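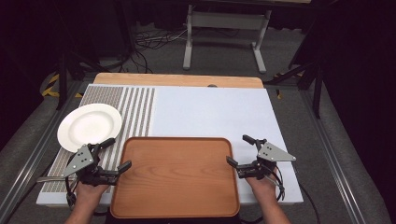 Wooden tray and white plate on the board, striped mat to the left.

Welcome to the tray page! I've been meaning to put my table-setting bits in one place for ages, and the tray is where I wanted to start, partly for the color. It's a warm orange-brown with a fine grain, and I like it next to all that gray and white. The corners are rounded and there's a low rim all the way around, so it's friendly to pick up and doesn't look fussy.

The plate is plain white with a wide rim and a shallow middle. I have fancier ones (the blue Nunlow set, which I'll get to in August if I'm good) but I keep reaching for this kind. A sandwich looks fine on it. So does a slice of cake, and so do three crackers and the end of the cheese, which was lunch today.

The striped mat only covers the left part of the board and I left the other side bare on purpose. I tried it with a second mat first and it was way too busy! Stripes plus wood grain plus more stripes, no thank you. The bare side is a pale bluish white and it gives the tray some room.

A few people asked about sizes after the last gallery. I don't have a tape measure handy, sorry, but my rule is that a plate should sit flat inside the tray with space left for a cup. If the rim of the plate rides up on the rim of the tray, you'll hear it clink all the way down the hall.

For cleaning I just use a damp cloth and dry it right away. Twice a year I rub a little mineral oil into my wooden things and leave them overnight. Please don't put yours in the dishwasher, I lost a lovely Morikawa one that way and I'm still sore about it.

Next up will be bowls, then the Badia cups if I can find the box they're in. This is gallery 102 on Zundutness, by the way, and the older ones are all still up if you want to scroll back. The napkin one is my favorite.

Posted 6 May 2020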